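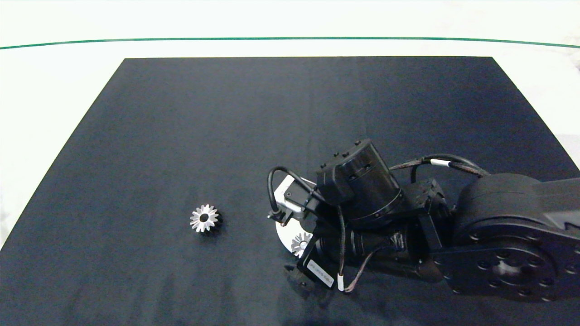

Amirul Nugroho asks if the Flerkby kit will run on a plain desk at home or if you need a proper bench. Desk is fine. Clamp the arm base down hard though, mine walked a good inch the first evening before I noticed.

Flerkby Gear Bench Kit, rev 2
Small parts assembly for a home arm or a shared shop. Put togehter by Birkett, shipped flat.

What it does: gives your arm a real job. Pick up a little metal gear, carry it to the plate, set it down, let go, go back for the next one. Sounds easy. Gears are slippery and the light bounces off them, so most homemade pick programs fall over here. Good practice before you try anything with more parts.

In the box
- metal gears, small, plus spares
- round plate, big hole in the middle
- dark cloth mat, folded (iron it, cool setting, creases throw off the depth reading)
- fingertip set, one pair
- cable ties, more than you need
- printed card with starting positions

Not in the box: arm, cameras, table, power supply.

Weight of the box is 300 g without the mat. Price 131, same as rev 1. Spare fingertips are 43 a pair, sold seperately.

Fit
Mounts to any two-finger gripper with the Jideo hole pattern. Older Jideo grippers need the adapter, ask before ordering. One arm is enough to get going. Two arms is nicer if you want one side to steady the plate while the other side places.

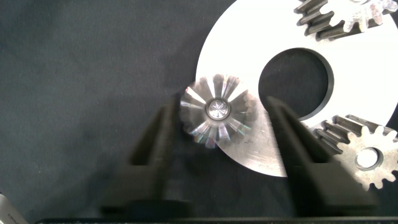
Grip force: start low. Way lower than you think. Squeeze too hard and the gear pops out sideways and you're on the floor with a flashlight. Come in slow for the last bit, close, wait half a second, then lift. Half a second matters, we tried it without.

Wrist cables: leave slack for the full twist, then tie them. Check the ties every few sessions. A loop that hangs past the fingers will drag gears off the mat and you'll blame the software for a week.

Scratches on the plate are normal, doesn't change how it works. Wipe the gears with a dry rag, no oil. Oil gets on the mat, then on the fingertips, then nothing holds.

Positions file is plain text, 1,488 lines, opens in anything. Delete what you don't use. Units are millimeters. Rev 1 file was a mess of inches and mm, sorry, please dont mix the two.
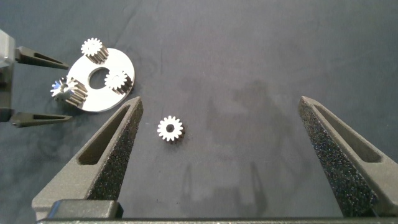

KURNUSURA, Jan 16, 2022
Rev 2 now in stock at the shop. Changes from rev 1: thicker mat, new card, cleaned up positions file. Gears are the same so old spares still fit.

Known problem: with the camera on the wrist and a lamp straight overhead, bright spots on the metal can get read as an edge. Move the lamp to the side or hang a sheet of baking paper under it. Fix in the file is coming, no date yet.

Orders go out twice a week. Pickup OK if you write first. Returns taken if the gears are all there, count them before you tape the box.

Rev 1 owners: new card and file are free, send your order number. Mat alone is out of stock, next batch September.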